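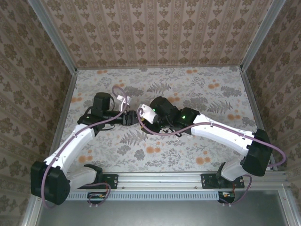 Progress Report to the Nakamura Fund

Household Patterns of Anotska: Recording Printed Fabric and Wallpaper
Grantee: Cultico
Prepared by: Iara Echeverría, Program Manager
Date of report: 2022-08-25

1. Purpose of this report

This report describes the work carried out by Cultico under the current grant from the Nakamura Fund. It covers the collection and description of printed household fabrics and wallpapers from homes and former shops in Anotska, the training of local catalogers, and the preparation of the public catalog. It also sets out two changes to the work plan for which we ask the Fund's approval.

The grant agreement calls for a catalog of 1000 entries by the close of the project. Each entry is to include a written description, a record of where the piece was used, and, where the owner agrees, a small physical sample. The agreement also asks us to give the people of Anotska a practical means of identifying and caring for the papers and fabrics they still own.

2. Summary of progress

The collection stage is complete. The description stage is behind the original schedule, mainly on account of wallpaper, which has taken longer to sort and clean than fabric. The training course has been held and its materials revised. The public catalog exists in test form and is being reviewed by staff.

Spending to the end of June stood at 90 percent of the amount budgeted for the period. The underspend is in sample storage, where delivery of archival boxes was delayed. The order has been confirmed and the cost has not changed.

3. Collection

Pieces came to the project by three routes. The largest number were lent or given by households in the older part of Anotska, where many homes were papered and repapered without the earlier layers being removed. A second group came from the stockroom of a closed dry goods store, whose owners had kept roll ends and sample books on upper shelves. The remainder were offered by residents who read the notice in the town newsletter.

The sample books have proved to be the most useful single source. They give the order in which patterns were sold and, in many cases, the price per roll and the room for which the seller thought them suited. Several carry penciled notes by shop staff on which papers faded and which ones customers brought back. We had not planned to record this kind of information. A field for trade notes has been added to the catalog record so that it will not be lost.

Layered wallpaper has been the most difficult material. Where owners allowed it, staff took a section through all layers from behind a door frame or inside a closet, where the loss would not be seen. The layers were then separated by steam. Separation works well on papers hung with flour paste. It works poorly where a later owner painted over the paper, and in those cases we have recorded the section as a single piece and left the layers joined.

Printed cottons for curtains, table covers, and aprons arrived in better condition than expected. Most had been washed many times, and the colors recorded are therefore those of the piece as it is now. Where a hem or seam allowance had kept the original color, the cataloger notes both.

4. Description and vocabulary 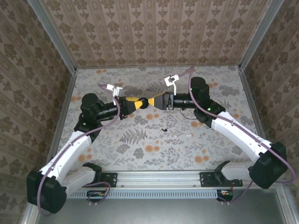 The catalog depends on a shared set of words for patterns, and settling that list has been the main work of the period. Owners, shopkeepers, and museum staff all use different terms for the same thing, and a person searching the catalog should be able to find a piece under any of them. The list begins with broad groups, which are kept deliberately plain. A piece with a floral pattern goes under "floral" at the first level whether or not the cataloger can name the plants. More exact terms are added at the second level only when the cataloger is confident of them. This rule was adopted after the first test round, in which two catalogers gave different flower names to the same apron and each piece of paperwork was filed in a separate place.

The second level covers the form of the motif, the way it repeats, and the ground on which it is printed. Catalogers are asked to record the repeat by measuring from one point on a motif to the same point on the next, vertically and then horizontally. For fabric, the measurement is taken with the piece lying flat and not stretched. For wallpaper, the match at the seam is also recorded as straight, half drop, or random.

Color has been handled with a printed chart of everyday names. An early proposal to use a commercial color system was set aside on grounds of cost and because owners helping with the work found it hard to use. The chart is adequate for search. It would not be adequate for reproduction, and the catalog will say so plainly.

The word "damask" required separate treatment. Strictly, it is the name of a woven cloth in which the figure shows through a change in the weave. In the wallpaper trade it has long been used for any paper that borrows the large, balanced motifs of such cloth. The catalog uses "damask" for woven fabric and "damask-style" for printed paper, with a cross-reference between them.

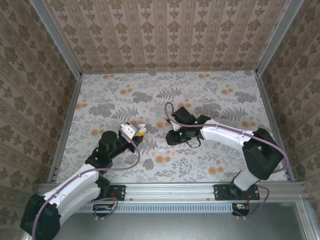

Damask-style wallpaper in beige and brown, with a fern and blossom print on the floor.

5. Training

The cataloging course was held in the reading room of the Anotska town library. It was open to anyone living in the district, and 10 people completed it. The course covered handling and storage, measuring, use of the word list, and the writing of a description of no more than 200 words. Each person who completed the course cataloged pieces under supervision before working alone.

Feedback from those who attended was collected in writing. The sessions on handling and on cleaning paper with a dry sponge were rated highest. The session on copyright and permission was found too long and too general. It has been rewritten around the loan form that owners are asked to sign, and the legal background has been moved to a handout.

The course also had a result that was not planned. Several people who attended have since brought in relatives who worked in the dry goods trade or in home decorating, and short interviews have been recorded with them. These deal with such matters as how paper was trimmed before ready-trimmed rolls were sold, how customers chose between a sample and a full hung length, and why kitchens were papered in darker patterns than bedrooms. Transcripts will be linked to catalog entries where the speaker refers to a known piece.

6. Public catalog

The catalog software is being supplied by Zikden under the contract approved by the Fund at the start of the project. The test version allows a search by pattern group, color, type of room, and material. Staff have asked for two corrections. The search does not yet treat "wall paper" and "wallpaper" as the same term, and the printed version of an entry leaves out the care notes. Zikden has accepted both as faults to be repaired at no extra charge.

Names and street addresses of owners will not appear in the public version. Entries will give the part of town and the type of building. Owners who wish to be named may ask for this on the loan form.

7. Difficulties

Storage remains the most pressing concern. Until the archival boxes arrive, rolls are being kept in clean cotton sheeting on open shelving. The room is dry and is checked each week, but the shelving does not protect against light, and the blinds must be kept closed at all times. This has limited the hours in which the room can be used for description.

A second difficulty is the presence of older green pigments in some of the wallpapers. Certain greens were once made with arsenic. Any paper that raises a doubt is now sealed, labeled, and set aside for testing, and is not handled in the course. The testing cost was not foreseen in the original budget.

8. Changes requested

We ask the Fund to approve the following.

First, that the closing date for the description stage be extended by one quarter. The total grant would not change, and the extra staff time would be met from the present underspend on storage supplies once the box order has been paid.

Second, that a modest sum be moved from printing to laboratory testing to cover the pigments described in section 7. The printed guide for households would be shortened accordingly and the full text placed in the online catalog. A revised budget table has been sent to the Fund under separate cover.

9. Work in the next period

Staff will complete the description of the dry goods store material and begin on the layered sections. The word list will be frozen once the damask and stripe groups have been checked, after which changes will be made only by written request. The corrected catalog will be opened to a small group of residents for comment before general release.

The household guide will be drafted in the same period. It will explain how to store spare rolls, how to remove dust from a papered wall, when to leave a loose seam alone, and how to wash and dry an old printed cotton without further loss of color.

Questions on this report may be addressed to Iara Echeverría at the Cultico office in Anotska. The signed statement of expenditure and the blank loan form are attached.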